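Jelholm (video game)

Jelholm is a puzzle and management game developed by Asosel and published by Tirmont. It was released for Windows on Oct 4, 2019, with a Linux version following the next April. The player runs the kitchens of a island hotel over 54 working days, planning menus, stores and shifts.

Gameplay

Each day is split into 2 halves. In the morning the player orders goods and lays out the kitchen on a grid; in the evening the layout is put to use and orders come in without a pause. Plates, pans and trays are all tracked separately, and a dish cannot leave the kitchen until a clean plate is free. Washing up therefore takes up much of the later game – a point several reviewers raised.

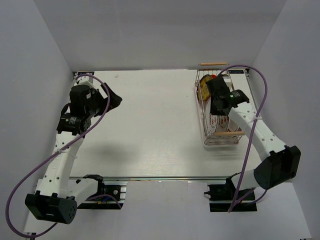
Plates in a wire dish rack at the back of a white tabletop.

A free mode, opened after day 20 of the story, removes the calendar and lets the player build on a larger grid. It includes 206 recipes, almost 200 of which also appear in the story.

Development

Work began as a student project by Hilkka Nurmi, who wrote the first version alone and later became lead designer. The early builds had no story and were set in a works canteen. The hotel setting was added when Tirmont took on the game. Pathfinding for the kitchen staff was rewritten late in development using Leclerc, the studio's own engine, and saves from the public test could not be carried over.

Reception

Reviews were mostly favourable. Critics liked the layout tools and the slow pace of the opening days, but found the menus hard to read on small screens. A patch added larger text and a second colour scheme.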